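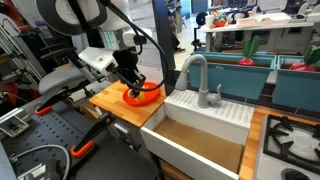
Chapter 9
Learning From Corrections

Chapter 8 treated a demonstration as a finished thing. A person guides the arm through a task, the joint positions and camera views are stored, and a policy is trained to copy them. The method is simple, and it fails in a simple way. Once the arm drifts a little from any path it was shown, it has no data to tell it how to get back.

This chapter is about adding that data. The policy runs on its own, a person takes over when it starts to go wrong, and the correction is kept for the next round of training.

9.1 A running example

We will use one task throughout, which we call the Berkuder task. The arm works at a play kitchen with a two-finger gripper. A red-orange plate sits on a butcher-block top, and small yellow pieces have to be put on it or taken off it. In some versions the plate itself has to be moved, so the gripper must take it by the rim.

The rim is where most of the trouble lies. It is thin and curved, and a small error in wrist angle matters more there than it does with a cube. Small objects placed close to the plate make the approach harder still. In the layout below, a white ball lies on the wood next to the rim, and fingers that come down a little too far over will meet the plate first.

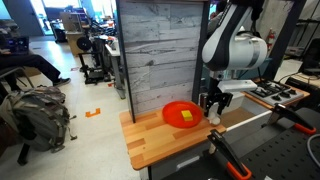

Wang objects that a person who steps in early hides the very mistakes the policy should learn from, and would have the operator wait until the grasp has clearly failed. Otberg takes the opposite side: late corrections teach recovery from states a good policy should never reach.

Both positions can be tested. In the Trovari trials, one policy was trained on 122 full demonstrations. A second used the same set plus 30 corrections, collected over 2 rounds. Section 9.4 compares them, first with early takeovers and then with late ones. Before that we need a way to mark where a correction begins, and Section 9.2 starts there.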